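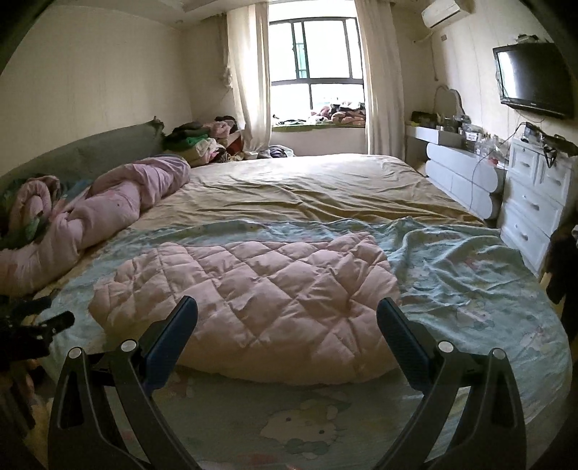

Lostness: A Daily Prayer Book
by Mwanaisha Laizer. Heno, 823 pages, $30

Any devotional that needs two ribbon markers and a nine-page guide to its own layout has some explaining to do. I prayed with Lostness every morning from September until Lent, and I still can't tell you who it is for.

The publisher says busy parishioners. Busy parishioners do not have time to flip from the psalm to the seasonal reading to the back of the book for the closing prayer, and then start over because they were in the wrong week. I've used a breviary for years and I got lost more than once. Maybe that explains the title.

Laizer can write, I'll give her that. Her short reflections on the psalms of complaint are plain and a little angry, and the one on Psalm 88 is the best thing in the book. She leaves the darkness alone -- no cheerful paragraph tacked on at the end. 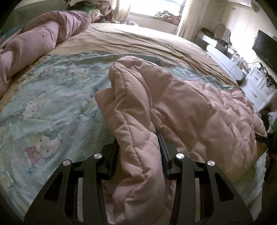

The rest is thinner. The saints' days read like they were copied off a parish calendar, and the Advent section repeats a whole meditation under 2 different titles. An editor should have caught that.

Then there's the binding. Mine cracked at the spine before Christmas. The paper is so thin that the red headings show through, and under a lamp that gets tiring.

There is also a phone version through an app called Nanero, sold separately. It fixes the page flipping but drops the psalm reflections, the only part I'd pay for.

Borrow it from the parish library if you can. If Heno ever puts out the psalm reflections as a small paperback, buy that.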